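Diltdale Neighbors Help Board > Home & Kitchen > Cleaning

Cloudy film on every glass after moving. Is it the water or is it me?

Posted by Vicente Saavedra, 4/18/26

We moved to the Losis side of town in September and I have not owned a clear glass from that day to this one. Everything dries with a white haze, worst on the drinking glasses, then the dark plates. My mother-in-law held one up to the window at dinner and said nothing at all, for quite a while.

I wash by hand. The dishwasher that came with the house makes a noise like a dropped tuba and I'm not ready to discuss it. I use ordinary green dish soap, hot water, and let everything air dry. I have tried more soap. I have tried a different soap. I have tried buying new glasses, and they joined the others within a week.

Is this fixable without a plumber, or should I switch to mugs and live a quieter life?

3 replies

Pilar Paredes

Your water is hard. Everyone on the Losis side gets the well supply and it's practically gravel. The haze is minerals left behind when the drops dry, and more soap makes it worse, so you can stop that part today.

First find out whether the haze is a deposit or permanent damage. Put a little white vinegar on a paper towel and rub one spot for a minute. If the spot clears, it's mineral film and you're in luck. If it stays cloudy, the glass is etched, and vinegar won't do a thing for it. My good wine glasses are etched. I keep them for people who arrive without wine.

Assuming it clears, do this in order:

Soak. Fill a basin with equal parts warm water and white vinegar and leave the glasses in it for 30 minutes. Nothing with a gold rim, unless you'd like it to have no rim.

Rinse. Use the hottest water your hands will put up with, and keep going until the soap is all gone. Most people quit early -- I did for over 6 years.

Rack. Stand things so the water can run off, with space between them. Glasses upside down flat on a towel just steam themselves.
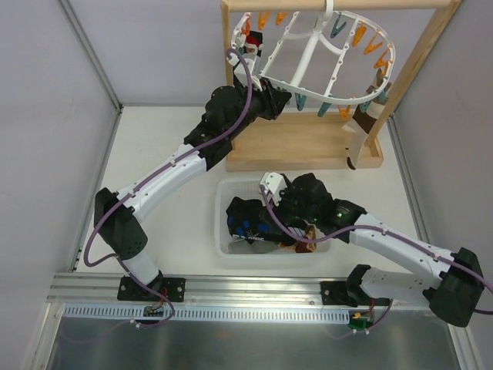
Dry. For anything you care about, skip the air drying and use a lint-free cotton towel while the glass is still warm. Two towels if it's a big dinner. Don't use fabric softener on those towels, it leaves a film of its own and you'll be back here asking about that.

Do the soak every couple of weeks and the rinse every time. The rack itself gets crusty too, so give it the same vinegar treatment while you're at it.

traston_dave

get a water softener. problem solved. mine was not cheap but I never think about glasses anymore

Painemal Pat

Second the vinegar. Lemon juice works too, but you'll go through a sack of lemons and smell like a pie. Also check the aerator on your kitchen faucet. It unscrews by hand if you're lucky. Ours was so packed with white grit that the water was coming out sideways, and we'd been blaming the sprayer.

I can't help with the tuba, but if it's the same model the previous owners on our street left behind, try taking out the bottom spray arm and looking for an olive pit.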